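Viltden notebook, perception and grasp planning
January 22, 2026

Picked up where Stijn left off on the clear container problem. Depth on the walls is still mostly holes, so the segmenter gives us the lid plus bits of whatever sits behind. Retrained overnight with 328 more masks from Mwanahawa. Colour is doing more work than I expected. Changed the mask loss to weight lid edges, left everything else alone.

Container and wire basket on the table, one gripper either side:

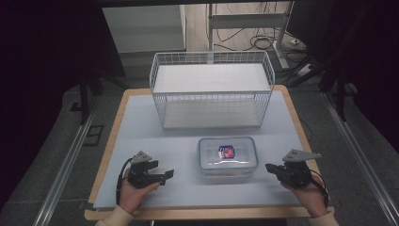

Is the width estimate taken from the depth map or from the mask?
From the mask, scaled by the table plane. Depth only comes back in if more than 30 per cent of the pixels inside the mask are valid, which hardly ever happens on clear plastic.

Replay of the planner on the old logs: 8 failures, same as last week, but not the same 8. Three are the pose flipping end for end when the lid is tilted. Urszula thinks it's the symmetry handling in the matcher and I agree. Added a check that rejects any flip between consecutive frames and logs it.

Gripper view, container held between the fingers with the lid turned to the left:

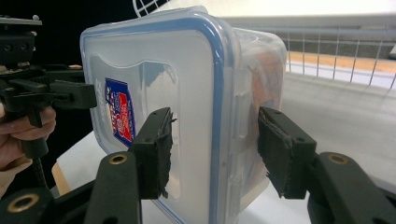
Timestamps next. The two gripper streams drift against the head stream, and the worst offset in the logs was 99 ms. Sławomir's resampler fixes it offline but the live node still takes the newest frame it has. Moved the live node to the same buffer and ran the unit tests, all pass. Haven't tried it on the full stack.

To do: merge the flip check, ask Jolanta for the February label set, rename the config keys so they match the planner's.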